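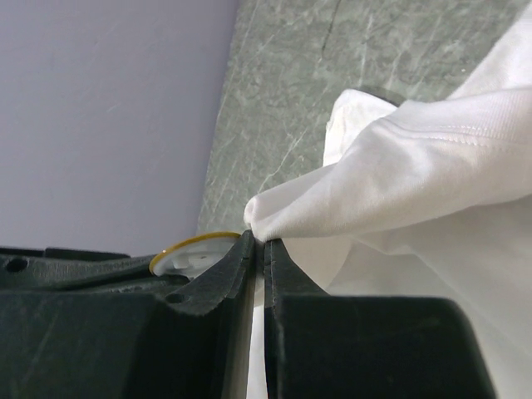 Leka anniversary show at Gulgate - is the VIP table worth it?

Posted by Thảo Ninh, 15/08/2018

My sister has decided we are all going to see Leka at Gulgate for her birthday. Regular tickets are 200 each. A VIP table for six is 1,249, and the poster says it comes with "drinks and artist access." I've been to enough launches to know that artist access can mean waving at a closed door. Has anyone paid for one of these? And does the show start when the poster says it does, or do I have time for dinner, a nap and a career change first?

Ognjen Stoyanova

Did the VIP table for the Zorkero show there in February. It was 565 for four of us back then, so the price has been working out. Drinks meant two bottles of whatever the sponsor was pushing, plus mixers, and after that you pay bar prices. Artist access was a group photo that took less time than finding my coat. The seats were good, though - raised, left of the stage, and the waiter remembered we existed. Doors were at eight, two DJs and a comedian followed, and Zorkero came on at 11:40.

Split six ways you're only paying a little over the regular ticket, so I'd take it just to sit down. Email the club and get the drinks in writing.

warer_fan_club

dont bother, Warer is playing the same night and its free

basslinebetty

Regular tickets are fine if you get there before ten. The room holds nearly 600 and they sell every one, so later on you'll be watching the show through somebody's phone. Eat first. The kitchen shuts at nine and the samosas were never the draw anyway.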